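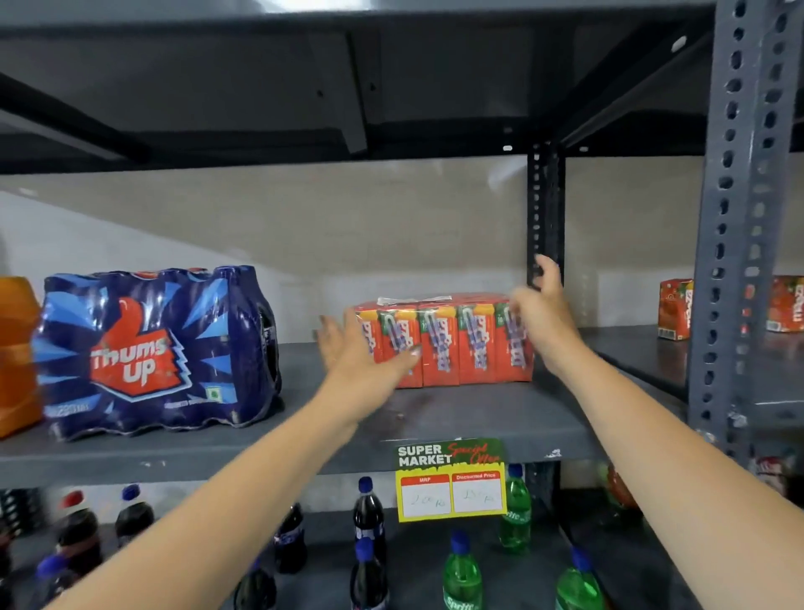

A multipack of orange juice cartons on a middle shelf, next to a pack of Thums Up.

Gernum moves drinks multipacks to mid-height shelving

Supermarket chain Gernum has begun moving its shrink-wrapped drinks packs from floor level to the middle shelf, starting with the branch on Plakby Road. The change applies to juice cartons, bottled soft drinks and still water sold in film-wrapped bundles. Single bottles and cans stay where they are.

The work started on Friday and covers 19 bays in the first branch. Another 49 bays across the town's other two branches are due to follow by the end of August.

Until now, multipacks were stacked on low platforms at the foot of each rack. According to a notice issued to branches, the main fault with this layout was torn film. Packs dragged forward along the platform snagged on the front lip, and the wrapping split at the lower corners. The chain recorded 586 damaged packs in the year before the trial. Split packs cannot be sold under the multipack barcode and have to be broken down and priced as single items.

Under the new layout, packs stand one deep with the printed side facing the aisle. Staff have been told to hold a pack at both ends when setting it down or turning it, and not to pull on the film. Packs may not be stacked on top of each other on the middle shelf, whatever their size.

The racks are being refitted by Kollár, a shelving contractor, which is supplying 442 replacement brackets for the three branches. Existing uprights will be kept. Shelf heights are being reset at night, after closing, and each bay is out of use for one evening at most.

Shelf labels will change as well – the new Cliker strips clip to the front edge and show the price per pack and per litre on one line. Older paper labels will remain on bays that have not yet been converted.

Prices and pack sizes are not affected. Customers who want larger quantities can still order by the case at the service desk, which opens at 8 am.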